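Hard water and houseplants, what do you do?
Forum: Indoor Growing

ycaputo_l
Moved in January and the tap water here is very hard. My calatheas have brown edges already. Is a filter jug worth it or should I just collect rain?

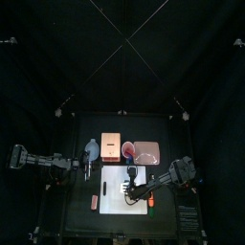
How long does a jug cartridge last if you only use it for plants?
Mine goes up to 3 months, then the kettle starts to scale again.

Melis_R
Rain is free. I keep 2 barrels behind the garage and never bought a cartridge. The plants get it at room temperature, so I bring a can in the night before.

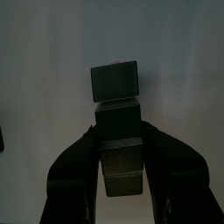

In winter the barrels freeze and I melt snow in a bucket instead. Slow, but it does the job.

Gualtiero C
Disagree on rain. If your roof is old you get grit and moss in it. What I do:

1. Fill the can from the tap and mix in half distilled.
2. Flush the pot through every 8 weeks.

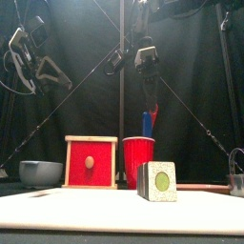 3. Repot once a year and throw out the crusty soil.

Melis_R
Grit settles. A bit of cloth over the downspout stops the rest. Buying distilled for 30 plants is a waste of money.

Gualtiero C
I have six plants, so it costs me very little.

Yamila Lucero
Watering is half of it. Light matters too.
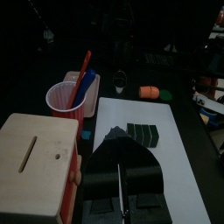

Calatheas want a spot back from the window, and mine burned at the edges on soft water until I moved them. I put them on a shelf in steps, lowest in front. The green block on the white board has the same stepped line, if that helps you picture it. Turn the pots when you water.

ycaputo_l
Thanks. I'll try the barrel first and move them off the sill tonight.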